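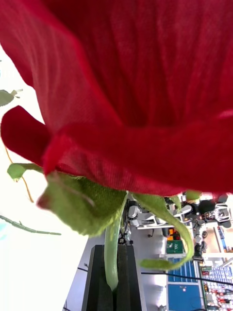

How do I get the dust off fabric roses without wrecking them?
Asked May 18, 2021

I picked up a whole box of artificial flowers at the Daly flea market and I'm in love with them! Mostly red roses with those felt-like green sepals underneath. The petals are woven fabric and you can see the ribs in them up close. But the dust has settled deep in the folds. Can I wash them? I'd like them ready for my sister's shower in September. Also, one petal has rolled outward and I can't decide if I should flatten it.

Answer 1 (2 votes)
Oh, fun find! Don't dunk them until you've tested one. Red dye loves to run – touch a damp white cloth to the back of a petal and look for pink. If it stays clean, go over each bloom with a soft makeup brush first, working from the center out, then wipe with cool water and a tiny drop of dish soap. Hang them upside down to dry. I did almost 700 for a theater lobby in Plesus this way and only lost a couple.
Leave the curled petal alone! Real roses do that and it looks gorgeous.

Answer 2
hair dryer on cool. done

Answer 3
Seconding the brush. For the folds I put the flowers head down in a paper bag with a cup of salt and shake gently, works great on my Soro peonies. Check the stems before you start though. If there's paper-wrapped wire in there it can rust through when it gets wet, so keep the water up on the petals. For loose sepals, a dot of fabric glue under the bloom and a clothespin overnight.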